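3.2 Arrangement of the blocks

Each trial began with four dark green blocks laid in a row on a sheet of white paper. The paper served two purposes: it hid the colour of the worktop, and it made the gaps between blocks easy to judge by eye. We did not fix it down flat, and small creases were left as they were.

The row is described by which blocks touch and which stand apart. In the arrangement we call Flusten, one block at the left is kept separate and the other three are pushed together. In the Bielecka arrangement the row is split into two pairs. A block was treated as touching its neighbour when the gap between them was too narrow for a sheet of card. Small turns of a single block were allowed - the right-hand block was often left at a slight angle - and did not change the label given to the row.

The Zunero set holds 2523 trials in all. Of these, 900 use the Flusten arrangement and 900 use Bielecka, with the rest spread over less regular rows. A further check by hand led us to relabel 76 trials, nearly all of them rows in which the separate block had been set down so close to the group that two readers disagreed. These were given the label chosen by a third reader.

A thin red rod was used in part of the work as a marker for the gap. Earlier work with the Flandura blocks relied on a drawn line, but a line on the paper is easily covered once the blocks are moved. The rod can be brought in from above and taken away again without redrawing anything.
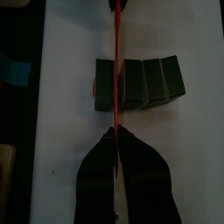
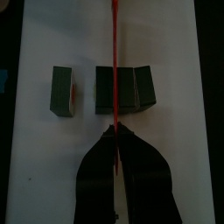
Figure 4. The Flusten arrangement, with one block standing apart at the left: with the red rod at the gap (first image) and the row on the white surface (second image).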